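Drombridge Community Support
Ticket 303
Subject: Fimia breaker keeps tripping in the evening
Product: Fimia home energy monitor
Opened: 2011-12-22
Status: Closed by customer

Customer wrote:

Hello, and thank you in advance for reading all this, I know it's a long one. We've had the Fimia monitor on our panel since March and it has been a very good little thing, I've recommended it to my sister and to half the street. But for a while now we've been losing the kitchen circuit in the evening, usually when supper is on, and the Fimia doesn't log anything when it happens. It just shows a gap and then picks up again as if it had been napping. I would have expected a big spike right before the gap. Is the monitor missing the spike, or is there no spike to see?

The circuit has a 20 amp breaker. On it we have the countertop oven, the kettle, the radio and the light over the sink. The fridge is on its own line, thank goodness. I have tried resetting the monitor by holding the button down as the booklet says, and I got the green light back each time.

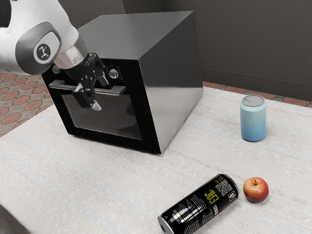 I also moved the kettle over to the dining room outlet for a few evenings, to see if the two of them together were the trouble. We still lost the circuit, with only the oven and the light on. So now I'm suspicious of the oven, but it's perfectly happy in the morning! I can make toast in it every day of the week without a hiccup.

Support replied:

Thank you for such a thorough write-up, it really does save us both some back and forth. Good news first: a gap in the log is normal when the circuit drops, if your Fimia gets its power from that same circuit. The monitor goes dark along with everything else. Could you look at which outlet the little white adapter is plugged into?

As for the missing spike, the monitor saves one reading every 60 seconds unless you change it. A breaker can trip well inside that time, so the reading just before the gap could look very calm. Please go to Settings, then Logging, and change the interval to 2 seconds. It fills up the memory faster, so do remember to put it back when we're done.

One more thing while I'm writing. Please don't keep resetting the breaker over and over in one evening. If it trips a second time, leave it off and give a licensed electrician a call. I'd say the same to my own family.

Customer wrote:

Well, you were right about the adapter. It's plugged in behind the bread box, on the very circuit it's supposed to be watching. I've moved it to the hallway on an extension cord for now, and changed the interval as you said (it took me a while to find Logging, it's under the second page of Settings on mine, you might want to mention that to the next person). 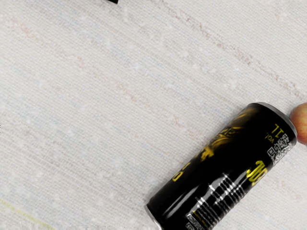 We had another trip last night and this time there's no gap. I copied down the numbers. The load sat at nearly 20 amps for several minutes, then dropped to nothing. The strange part is that the oven alone never goes above 12 when I test it by itself. So something else on there is using the rest, and I can't think what. I've walked around the kitchen twice with a flashlight feeling like a detective.

Support replied:

That's wonderful detective work, and those numbers are a big help. A long steady load like that followed by a trip suggests the breaker is doing its job. I'd look outside the kitchen next. In older houses the kitchen circuit often wanders off to a porch, a garage or a basement. With the kitchen breaker switched off, try a lamp in every outlet you can reach, and be sure to check anything on a timer or thermostat.

Customer wrote:

Found it! There's an Ekpo heater in the back porch, on a thermostat, which we put in for the lemon tree and the geraniums. It comes on when the evening gets cold, right as supper goes in. The porch outlet went dead with the kitchen breaker, so there you are. In the morning the sun is on that side and the heater stays off.

I've set the heater to low for the time being and we've had no trips since. The electrician from Flekareck is coming to see about a separate line for the porch. The monitor is back on the 60 second setting and the adapter is staying in the hallway.

You can close this one. Thank you for being so patient with me, and the lemon tree says thank you too.

Support replied:

I'm so glad, and I've passed on your note about the second page of Settings. If you'd like to be told when the circuit gets close to its limit, there's an alarm under Alerts, and you could set it for 16 amps. Please do go ahead with the electrician, even if it stays quiet. Closing the ticket now, but replying to this message will open it again.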